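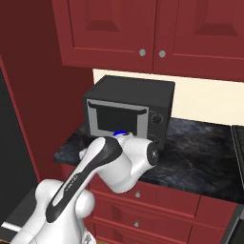 Ticket: Release showing under wrong artist page, play counts split
Product: Cliline Distribution, artist accounts
Opened by: Noeline Partington (label manager, Curham)
Assigned to: Retno Manurung
Priority: Normal, raised to High
Status: Closed

Noeline Partington
Our single "Pryor" by Nurton went live this morning. On one of the streaming services it is sitting on the page of a different act, also called Nurton, who seem to make ambient guitar records. Our Nurton is a house producer with two earlier singles and an EP on your system. None of those have moved. Only the new one is wrong.

The track has a guest vocal by Isla Paewai. Her name is shown correctly and links to her own page, so followers of hers got the release notification and followers of his did not. We have a radio mix and an extended mix on the same release. Both are on the wrong page.

Please move them. We have press going out with a link to his artist page and the track isn't there.

Retno Manurung
Hello Noeline, thanks for the report. Can you confirm three things for me:

1. Was the release created from scratch or copied from an earlier one?
2. When the primary artist was added, did you pick Nurton from the drop-down list or type the name in?
3. Is the artist page link under Account > Artists > Nurton the right one?

Please don't take the release down and send it again. A new delivery can get a new page match, which may also be wrong, and you could lose the plays you already have.

Noeline Partington
1. Copied from the last single. Celina Sadowski in our office set it up.
2. Will ask her.
3. Yes, the link there is correct. I opened it and it's his page with the EP on it.

We haven't taken anything down.

Celina Sadowski
Adding myself to this. I copied the previous single, then changed the title, artwork, audio and writers. The copied version had the primary artist as "Nurton" and I deleted it, as I wanted to put Isla in as featured and the form was putting her first. I then typed both names back in. I did pick Isla from the list. I can't remember doing that with Nurton. The name looked the same either way so I didn't think about it.

Retno Manurung
Thank you Celina, that matches what I see on our side. The delivery for "Pryor" has an artist ID for Isla Paewai and a blank artist ID for Nurton. When the ID is blank the service matches on the name alone, and it picked the other Nurton. The other services either matched correctly or only have one Nurton.

What I have done so far:
- Put the correct artist ID on the release and on both tracks. The release and the tracks carry it separately and both were blank.
- Sent a metadata update only. No audio was sent again and the ISRCs and UPC are unchanged.
- Filed a page correction with the service.

The metadata update does not always move a release that is already live, which is why I filed the correction as well. Raising this to High given the press date.

Noeline Partington
OK. Should we hold the press email?

Retno Manurung
That's up to you, but I would link to the release itself and leave the artist page out for now. The release link stays the same when the page is corrected.

Noeline Partington
We've changed the email to the release link.

A second problem. The extended mix is showing 90 plays and the radio mix 30 in the service's own stats, but in Cliline the radio mix shows nothing at all. Are we losing plays?

Jhonatan Lozano
Hi, I look after reporting here and Retno asked me to answer this part. You are not losing plays. The two figures come from different places. The service's artist stats update during the day. Ours are built from the daily files, and the first file for this release had rows for the extended mix only. I checked the next file and the radio mix rows are in it. They will load with tonight's run.

Plays are counted against the ISRC, so the wrong artist page makes no difference to what you are paid. It does affect the artist totals the service shows in public, and those should follow the tracks when they move.

Celina Sadowski
The release has now gone from the other Nurton's page but it isn't on ours yet. Searching by title still finds it. Is that normal?

Retno Manurung
Yes. The removal and the new link are handled one after the other. Leave it until tomorrow and let me know if it still isn't there.

Celina Sadowski
It's on his page this morning. Both mixes are there under Singles, Isla is shown as featured, and the old release link still works. The radio mix is in Cliline too.

One thing left. The canvas video we uploaded has disappeared from the extended mix. The radio mix has kept its one.

Retno Manurung
Good to hear. Videos are held in the service's artist tool and we don't have access to them. Please upload it again from Nurton's login.

Celina Sadowski
Done, it's showing.

Noeline Partington
Fine to close from our end. Could the form warn people when an artist has no ID? We have another Nurton single planned and I'd prefer not to go through this again.

Retno Manurung
I have passed that on as a feature request. I can't give a date for it. Until then, check for the small link icon next to each artist name on the review page before you submit. If there is no icon, the ID is blank. Remove the name and pick it again from the list.

Resolution: Blank artist ID on release and track level after manual entry of primary artist. ID added, metadata redelivered, page correction accepted by service. Reporting delay explained, no plays missing.
Closed May 29, 2022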